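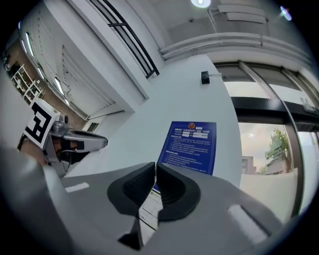
Skip the paper and go straight to cloth, was the reply from Gomar to my note last night, because paper only ever teaches it to pinch. I read it twice over coffee and half agreed. The paper tasks stay in for now.

Home | Diary | Notes | Links

Up at 6. We are at Plimham until the end of July, down in the lobby, with a target of 160 good examples for the clothing set. By noon I had 60 that I would keep. Siriwan wants 100 before they start a training run, so that should go over tomorrow.
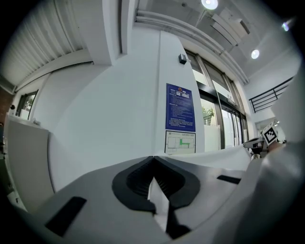 Lobby, glass doors side.

My takes run 30 seconds at most. Longer ones get thrown out in checking, mainly for pauses where I stop to think, and the model then learns to stop and think too. I wrote "keep moving" on the back of my hand. Wrists sore by the afternoon. Skokavwood did the same tasks in spring and their notes say to switch hands, no use when both are holding a gripper. 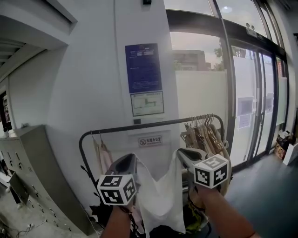
Thin fabric is still my worst category. I lose the edge, or grab two layers and don't notice until playback. With white cloth held up between both grippers it hangs in loose folds, and I can't tell a hem from a crease. I want more takes that start from there, and a few with the pink one from the left end of the rail so the set isn't all pale on pale.

Charge everything tonight. Buy tape.

Last updated: July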